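人型ロボットの安全ルール、転倒防止ロープの扱いについて

掲示板:サービスロボット運用・規格 > 社内ルール相談

投稿者:nriviere
2024年3月7日

はじめまして。Nadège Riviereと申します。Workineという会社で、人型ロボットの作業手順書を書いています。日本語は母語ではありませんので、おかしい表現がありましたら教えてください。

四月から手順書を新しい版に変えます。題材の作業は、机の上の本をファイルスタンドに入れることです。意見が分かれている項目は次のとおりです。

1. ロボットが立って作業する間は、転倒防止のロープを必ず付ける。
2. 床のケーブルは、人が通る側に出さない。
3. 動作中、人はロボットから400 cm以内に入らない。
4. 作業台の上には、その作業に使う物だけを置く。

同僚の一人は、1は歩行試験のときだけでよいと言います。私は反対です。腕を横に長く伸ばすと重心が動きますから、足が動かない作業でも同じ規則にしたいです。皆さまの職場ではどのように決めていますか。

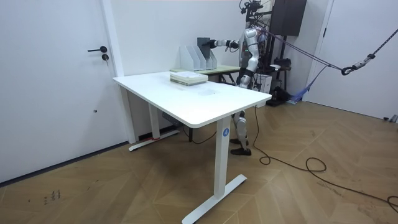
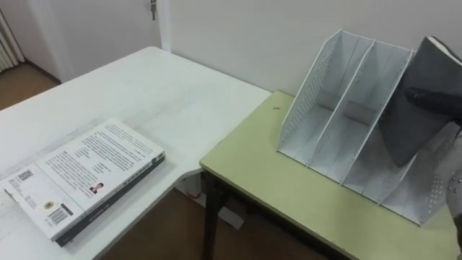 ファイルスタンドでの作業。1枚目は机の側から、2枚目はスタンドの手元。

2についても意見をお願いします。私の今の案では「人が通る側」の定義がまだありません。

----
投稿者:kado_maru

1は常時で賛成です。うちも以前は「歩行時のみ」と書いていましたが、立位で肘が棚に当たってバランスを崩したことがあり、常時に直しました。

2は「人が通る側」と書くと読む人によって変わります。写真1枚目だと黒いケーブルが床で輪になっていますよね。こういうのを可とするのか不可とするのか、手順書だけで判断できないとまずいです。うちは床にテープで通路を引いて、テープの内側はケーブル禁止にしています。

----
投稿者:tsuriito

常時は少し厳しすぎると思います。ロープが張っていれば姿勢に影響するし、緩ければ倒れたとき机にぶつかるまで効かない。結局「付けたか」だけ確認して、長さを誰も見なくなるんですよ。付ける・付けないより、たるみの上限を書くほうが先では?

あと3の400 cmはどこから測るんですか。足元からなのか、伸ばした手先からなのか。

----
投稿者:nriviere

kado_maruさん、tsuriitoさん、ありがとうございます。

テープの案はとても分かりやすいです。2は「通路テープの内側に置かない」に書き直します。

400 cmは足元から測るつもりでしたが、手順書には書いてありませんでした。私の不注意です。腕が届く範囲を考えますと、伸ばした手先から測るほうが安全側になりますね。

たるみについては、tsuriitoさんの言うとおりです。ただ、上限を書いても常時装着はやめたくありません。両方を書くことはできませんか。

----
投稿者:tsuriito

両方書けるなら反対しません。ただし、たるみは作業姿勢で測ってください。直立で測ると、腕を伸ばしたときに変わります。

----
投稿者:hakobune11

横から失礼します。4ですが、机の奥に本や紙が積んであるのは「その作業に使う物」に入りますか? 次に入れる本なら問題ないと思いますが、書類が混ざっているなら別の場所に置いたほうがいいです。監査で必ず聞かれます。

それと、ファイルスタンドの固定について一行あったほうがいいです。仕切りに本の角が引っかかると、スタンドごと押してしまいます。

----
投稿者:kado_maru

固定は賛成。ただ両面テープで台にべったり貼ると、ずれたときの練習ができなくなるので、うちは滑り止めシートだけです。

----
投稿者:hakobune11

それだと力が強いとき滑りませんか。私はクランプ派です。

----
投稿者:nriviere

皆さま、たくさんのご意見をありがとうございます。今の時点での修正案を書きます。

1. 立位の作業では常に転倒防止ロープを付ける。たるみは作業姿勢で測り、記録表に数値を書く。
2. ケーブルは通路テープの内側に置かない。
3. 立入禁止の距離は、伸ばした手先から測る。
4. 作業台の上の物は、開始前に一覧表と照合する。一覧にない物は別の台に移す。
5. ファイルスタンドの固定方法は、作業ごとに手順書に記入する(滑り止め、クランプ、固定なし)。

5は方法を一つに決めないことにしました。kado_maruさんとhakobune11さんのお話はどちらも理由があると思いましたので。

たるみの上限の数値はまだ決めていません。40 cmという案がありますが、根拠がまだ弱いです。数値を決めている方がいらっしゃいましたら、測り方と一緒に教えていただけますと助かります。

----
投稿者:tsuriito

40 cmは長いと思います。うちの測定表の項目を明日ここに貼ります。機種が違うので数値はそのまま使わないでください。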